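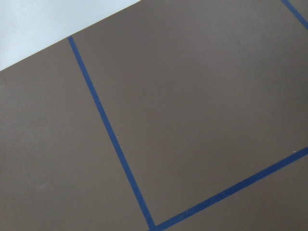 oldgrumbler replied:
I'd leave it a day or two before you peel anything. Blue tape comes up fine from a painted top if the paint has had time to go hard. If it's only touch dry you'll lift the colour with it.

What size are you making the squares?

tilly_b
15 cm squares, measured to the middle of the tape. The top is a brownish grey, quite matt, and it had its last coat a good while ago so I'm not worried about the paint. It's for sorting at the club swap. One square per person, you put your bits in your square and people can see what's going. Last year it was all in a heap and two people went home with the wrong things.

marrowfat
We did ours with pencil lines and a long ruler and it was no trouble. Tape is a waste for something you use once a year.

tilly_b
Pencil doesn't show on this. I tried it on a corner.

marrowfat
White pencil then.

Heron55
Tape is better in my view. You can see it from the other side of the hall. I've done the tables for the Kincaid swap for a few years now and pencil was hopeless once the lights were on, you had to bend right down to find the line.

Get your first long strip dead straight along the whole table and measure everything else off that one. Don't measure each square from the one before. If you're 2 mm out on the first you'll be well out by the end.

tilly_b
Ah, that's what I did wrong on the first go. I was going one square at a time. Pulled it all off and started again from one long strip.

Which tape do people use? I've got Venero from the market, 60 metres on a roll, and it's all right but it tears crooked.

oldgrumbler
Cut it with a blade, don't tear it. Any tape will tear crooked. Same with the corners, lay one strip over the other and trim through both with a sharp knife. Light hand or you'll score the table.

marrowfat
I wouldn't put a knife anywhere near a painted table.

oldgrumbler
Scissors then, and butt them up. It takes longer.

Heron55
Dodis is thinner and sits flatter than Venero but costs more. The cheap stuff curls at the ends if people keep brushing against it with their sleeves. Press the ends down with the back of a spoon.

pip_squeak
Can I ask why squares? Some people bring long things. We had a set of curtain poles at ours.

tilly_b
Long things go on the floor along the wall. It's mostly seed packets, jars and small tools.

marrowfat
Still think a sheet of lining paper with lines drawn on would do it. Roll it up and use it again next September.

Heron55
Paper rucks up as soon as somebody drags a box across. We tried that as well.

tilly_b
I'll stick with the tape. Does anybody number the squares or do you just put names in?

Heron55
Numbers on a bit of card in the near corner of each. Names get messy when someone doesn't turn up.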